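Home News Visits Members Contact

Visit to the Partington Orchard Open Day

The Visside Growers' Association visited Partington in June at the invitation of its manager, Tatiana Hájek. Late frost had thinned the crop on the lower slope.
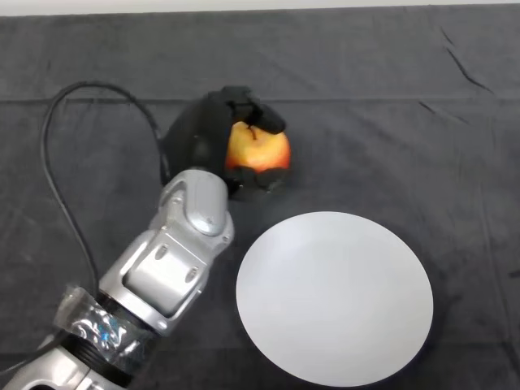

The upper rows were in better order - the young trees had been staked and mulched before the dry spell.

Cold store
Fruit is held in three rooms. Members asked about power costs, and figures will be sent on request. 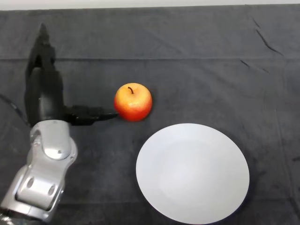
Packing shed
The grading line was idle during the visit. Crates go to Valinberg on two days each week.

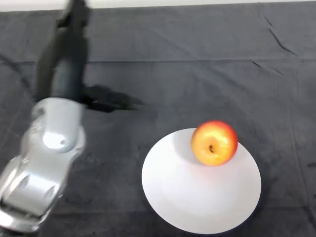

Questions from members
Most concerned scab control and the price of rootstock. The manager advised ordering early. 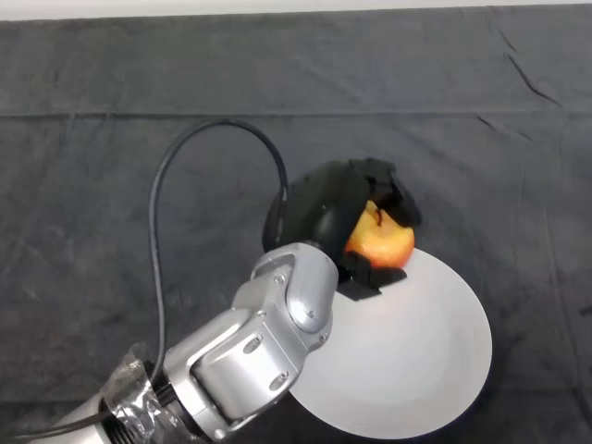

Report by Idun Lie, Visits Secretary

The Association thanks Partington for its welcome and for lunch. Members who wish to join the next visit should write to the office.

Shares 7 Comments 2

Contact | © Visside Growers' Association | Back to top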